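Urna déballe ses cartons : la Maruyama change de table, pas d'adresse

Mis à jour dans la soirée, un chiffre corrigé plus bas.

C'est parti depuis 14 heures. À la salle Maruyama, au fond de la cour, l'association Urna trie, ouvre, referme et range les petits accessoires de musique qu'elle prête ou revend à prix coûtant. 313 boîtes à passer en revue avant la réouverture du comptoir, en mai. Supports, pinces, cordes, petits pieds pliants. Tout ce qui se perd au fond d'un étui.

L'inventaire avait pris du retard. Beaucoup. Le dernier remonte à avant le dégât des eaux, et la liste papier est restée dans l'armoire qui a trempé. Il a donc fallu repartir de zéro, ou presque : un vieux tableau de prêt, retrouvé sur une clé, donnait encore les emprunts en cours. Pas les stocks.

Méthode simple, affichée sur la porte. Une boîte à la fois. On lit ce qui est marqué dessus, on ouvre, on compare, on note, on referme. Si le contenu ne correspond pas, côté fenêtre. Si la boîte est vide, côté radiateur, à plat. Les notices en double vont au recyclage, les notices uniques dans un classeur.

Ça a l'air bête mais c'est long. Les emballages se ressemblent tous, blancs, petits, avec deux mots imprimés sur un bord. Certains n'ont pas de nom de modèle du tout. On a retrouvé un capodastre dans une boîte d'anches, et des anches dans une enveloppe marquée « divers été ». L'été de quelle année, mystère.

**Ce qui change au comptoir**

Jusqu'ici, tout était rangé par date d'arrivée. Pratique pour la compta, infernal pour celui qui cherche un support à la dernière minute avant une répétition. Désormais le classement se fait par usage : ce qui tient l'instrument, ce qui tient la partition, ce qui se change (cordes, anches, peaux), et un bac pour le reste. Les étagères Driladmont, montées le mois dernier contre le mur du fond, ont été percées à la bonne hauteur cette fois.

Le prêt reste gratuit pour les adhérents. Durée : 3 semaines, renouvelable une fois, sur simple passage. Pas de renouvellement par message, la boîte mail déborde déja. La caution, elle, disparaît pour les petits accessoires. Elle est maintenue pour les pieds de micro et les pupitres lourds, qui reviennent trop souvent avec une vis en moins.

Côté vente, pas de hausse. Les prix seront écrits au crayon sur les boîtes, comme avant. Les articles abîmés partent à moitié prix, en vrac, dans la caisse à l'entrée. À fouiller soi-même.

**Pourquoi garder les boîtes**

La question a occupé une bonne partie de la dernière réunion. Jeter les emballages ferait gagner deux étagères. Mais un support sans sa boîte, c'est un support dont on ne retrouve plus la vis de rechange, ni la notice, ni le nom du modèle quand il faut en recommander un. Décision prise à main levée : on garde. Sauf les boîtes crevées, remplacées par des pochettes à zip achetées chez Skaltgate, la droguerie du bas de la rue.

Hatsue Nishimura, qui coordonne le tri, veut aussi en finir avec les étiquettes collées par-dessus les étiquettes. « Parfois il y en a quatre couches. On gratte, et en dessous c'est encore un autre objet. » Une seule étiquette par boîte à l'avenir, sur le petit côté, lisible quand c'est empilé. Feutre noir. Pas de code couleur, l'essai de l'an dernier a laissé de mauvais souvenirs (le vert et le bleu, sous les néons de la salle, personne n'était d'accord).

Le budget de l'opération : 700 euros, étagères comprises. La somme vient du dernier vide-grenier musical, plus une rallonge de la caisse commune. Une première version de cet article indiquait un montant différent, c'était celui du devis.

**Où en est-on**

Les cordes sont finies. Les anches aussi, enfin celles qui étaient ensemble. Restent les supports et les petits pieds, le plus pénible : pliés, ils s'accrochent entre eux, et il faut les ouvrir un par un pour voir s'il manque un embout. Les tables sont couvertes de nappes, pour ne pas rayer les plateaux et surtout pour que les petites vis ne filent pas par terre. Un tissu à personnages de dessin animé, vert vif, sert pour les supports. 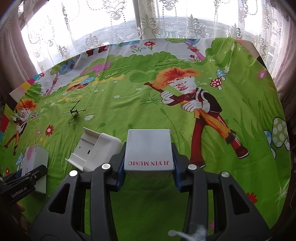

Et les boîtes vides, on pourrait les récupérer ? demande Maëlig, qui voudrait y ranger des médiators et des bouts de cordes par tirant. Réponse d'Urna : oui, sur place, une fois le tri terminé, premier arrivé premier servi. Prévoir un sac, il n'y en a plus.

Autre question revenue plusieurs fois, celle des dons. Ils sont suspendus jusqu'à la réouverture. Inutile de laisser un carton devant la porte, la cour n'est pas couverte et il pleut dedans. Après, seront acceptés les accessoires complets, propres, avec ou sans emballage. Les cordes entamées, non. Les housses, ça dépend de la fermeture éclair.

Les retours de prêt, en revanche, restent possibles pendant le tri. Déposer l'objet dans la corbeille à gauche de l'entrée, avec un papier portant le nom de l'emprunteur et la date. Sans papier, le prêt continue de courir, et quelqu'un finira par appeler. Les retardataires de l'hiver sont invités à profiter de l'occasion, il n'y aura pas de remarque.

Pour ceux qui veulent donner un coup de main, il reste de la place autour des tables. Pas besoin de s'y connaître, les modèles sont écrits sur les boîtes ou dans le classeur. Venir avec des lunettes si on en porte, certaines inscriptions sont minuscules. Café sur place. L'ascenseur est en panne mais la salle est de plain pied.

La liste complète des accessoires disponibles sera affichée dans le couloir de la Maruyama avant la réouverture, et une copie laissée au comptoir. Une version en ligne est prévue, sans date pour l'instant. Les horaires du comptoir, eux, ne bougent pas.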